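Werkbridge Home Advice: Small Drawers, Small Parts and Household Robots

Guidance sheet 6, revised October 27, 2026
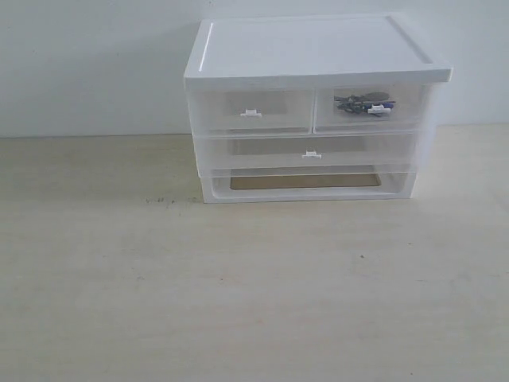 Can a household robot tidy a set of small drawers yet?

Under supervision, and only in part. A machine can often open a light drawer and place an item inside it, but sorting a mixed handful of small objects remains a job for a person in most homes.

Where the difficulty lies

Light plastic drawers ask for a gentle and accurate pull. If the tab is gripped off-centre, the drawer may twist in its runners, and if the pull is too strong the whole unit slides across the table. People correct for this without thinking. Clear and frosted plastics present a further problem, as many cameras judge the position of such surfaces poorly.

The Clonham workshop held a trial in August with a single-arm machine and a two-tier drawer unit. Of 188 attempts to open a drawer, put away one pen and close the drawer again, the greater number were completed without help. Most failures occurred at the closing stage, when the pen had come to rest across the front edge.

Preparing drawers for people and machines

Keep one kind of item in each drawer. Mixed contents slow down any user.

Lay pens and small tools flat, all pointing the same way, and leave 2 cm clear below the top edge of the drawer.

Fix a light unit to the table with removable adhesive pads. Test the hold by opening the fullest drawer with one finger.

Wipe the runners with a dry cloth. Oil should not be used on plastic drawers; it collects dust and they will begin to stick.

Place labels beside the tab and never over it. Matt paper labels are easier to read under a lamp than glossy ones.

Tasks to keep for yourself

Blades, needles, medicines and button batteries should be put away by hand. Members who borrow the Nultier or Katayama arm from the equipment store are asked to remove such items from the work area before switching on, and to remain in the room throughout. Loans are limited to 20 days and may be renewed at the Clonham desk.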